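社区 > 居家 > 地板与地毯 > 长帖
搜索帖子、用户、话题 搜索

Yasir Rizvi
2/3/19

灰地毯这件事我憋了好久了，今天终于有空，开个串慢慢说。想到哪写到哪，别嫌乱哈。

先说结论吧，灰色真的耐看，但是一点都不耐脏！当初卖地毯的大姐跟我拍胸脯说灰的最藏灰，我信了。藏的是灰尘，白线头、面包渣、猫毛它一样都不藏，隔着半个屋子都能看见。

地毯是去年八月在Trullside那边的Clurkier买的，色号叫Hebden，听着挺高级，摊开就是灰。我拿着小样在窗边看是偏暖的，铺到地上晚上一开灯又偏冷，我妈来了还问我是不是送错货了。

（建议大家小样拿回家放几天，早中晚各看一眼，别在店里那个大白灯底下定。我就是在店里定的，唉。）

铺之前那个地面准备工作也说一下。旧地毯掀起来，底下那层胶垫都酥了，一碰就掉渣，我拿铲子跪在地上铲了整整一个周末，膝盖青了两块。后来学聪明了，先喷点温水闷20分钟再铲，快很多。当然地面要能沾水的才行，木地板别学我。

压痕！好多人问压痕。沙发腿压出来的坑，我试过放冰块，就是等它自己化，第二天拿勺子背往上挑绒。浅的坑挑得起来，书柜底下那个深的，挑了三回，还是一个坑，我现在在上面放了盆绿萝，哈哈。 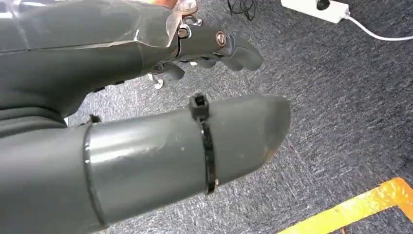
接着说吸尘。我现在是横着吸一遍再竖着吸一遍，慢慢推，别像拖地那样来回猛蹭。绒倒下去的方向不一样，颜色看着就一块深一块浅，刚铺那阵我还以为是染色不匀，跑去跟店里吵了一架，回来吸了一遍，好了。有点丢人，写在这儿算道歉吧。

吸尘器用的Pleko，那个滚刷头一个月要拆下来剪一次头发，不剪它就光转不吸，声音还特别大。我家就我一个长头发，所以也没人可以怪。

边角是最烦的。墙根那一条永远有一道黑印子，开始我以为是踢脚线掉色，后来才知道是缝里走风带出来的灰。扁吸头先走一遍，再用湿布蘸一点点洗洁精按，按完换清水布再按，千万别搓，搓起毛了就回不去了，我门后面那一小块就是这么毁的。

咖啡洒了怎么办：厨房纸盖上去，踩，换纸，再踩。踩到纸上没颜色为止。然后200毫升温水兑5毫升白醋，喷一点，再踩。味道嘛，开窗散一晚上就没了。红酒我没洒过，别问我，我不敢试。

有人私信问请人来洗贵不贵。我问过两家，一家报333，一家不肯在电话里报价，非要上门看。我选了333那家，洗是洗得挺干净，就是干得慢，那两天我在家里贴着墙走路，跟螃蟹似的。下次我肯定挑夏天洗。

对了，给地毯房间收东西有个小心得：地上能不放线就不放线。线压在绒里看不见，脚会绊，吸尘器也会啃。我把插排全挂到桌板底下去了，用的是那种粘钩，掉过一次，换成拧螺丝的就再没掉过。

椅子轮子也记得翻过来看看！我那把转椅的轮子里缠了一大团灰绒，全是地毯上薅下来的，怪不得越来越推不动。用镊子夹了半集电视剧的工夫才夹完，特别解压，强烈推荐。

评论里那位说灰地毯显得屋子冷清的，我懂，我刚开始也这么觉得。后来换了个黄一点的灯泡，好多了。再不行加条厚毯子搭沙发上，颜色随便挑，灰的就这点好，跟谁都不打架。

还有人问会不会后悔没铺木地板。冬天早上光脚下床的时候不后悔，换季猫掉毛的时候后悔得要命。

先写到这儿，锅里还炖着东西呢。地垫怎么选我明天接着发，有防滑垫用得好的也留个言，我门口那块老是跑。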